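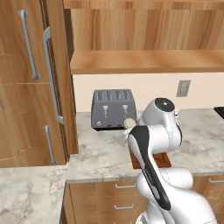 Issue 33, page 7

Toaster trouble at Drendgate

I spent a morning in April sitting in on the kitchen work at the Drendgate lab, and I went in thinking I'd be bored within ten minutes. A white arm, a toaster, a marble worktop, all of it inside a computer. How much can you get out of that? Quite a lot, as it happens, and I missed my lunch.

The project is called Katotham and it's run by Vilja Saarela, who has been trying to get simulated arms to cope with household things for longer than she'd like me to print. Her question this time is a small one. If an arm has learned to move one kind of object, say a mug or a tin, how much of that is any use when you hand it something big and boxy that it can't get its fingers round?

A toaster is a pretty nasty test (I hadn't thought about this until she said it). It's wide, the corners are rounded, and there are levers and knobs on the front that you don't want to lean on. Most of the weight is low down, too, so if you pick it up badly it swings. People get round all that by using two hands. The arm has to manage alone.

What the team have done, with a method they call Clamo, is stop telling the arm where to put itself. The older way was to give it a fixed spot on the object and a fixed path to get there, which worked nicely until somebody moved the toaster a bit to the left. Clamo gives it a handful of possible approaches and has it play each one forward in its head for a moment, then go with whichever one leaves the object steadiest. It checks again on the way in and it's allowed to change its mind, and I have to say I loved watching it dither!
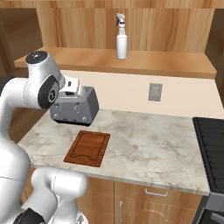
The arm at the toaster in the Katotham kitchen, with the chopping board just in front.

Now for the result. Vilja's group ran the toaster job with the old fixed path and then with Clamo, 30 goes each, starting the toaster from different places along the worktop. The fixed path managed 8 clean lifts. Clamo managed three times that, and a lift only counts as clean if the toaster stays level and doesn't knock into anything on its way. She was very firm with me about that last bit, because in an earlier round they'd been counting lifts that clipped the wall behind, and they had to throw the lot out and start over.

I asked about the ones that still go wrong. Mostly it's the arm picking a good approach and then being too slow to settle, so the toaster starts to tip before the arm has evened up the load. There's a fix half written for that. She also thinks the checking step is greedy, and on the group's older computers each decision takes long enough that you could make a cup of tea (I exaggerate, but she did sigh).

The bit I'd want to see next is the same thing done with a real arm and a real toaster, and so would she. Simulated marble is the same slipperiness all over and simulated toasters don't have crumbs in them, or a flex trailing off to the socket. The group has been talking to Ackermann about borrowing bench space for it, though when I left they were still arguing over which toaster to buy.

If you fancy a look yourself, the team leave the Katotham kitchen running on the big screen by the stairs from 8 in the morning, and they're happy to be asked questions. Vilja says the one she gets most is whether it can do the toast as well. It can't yet.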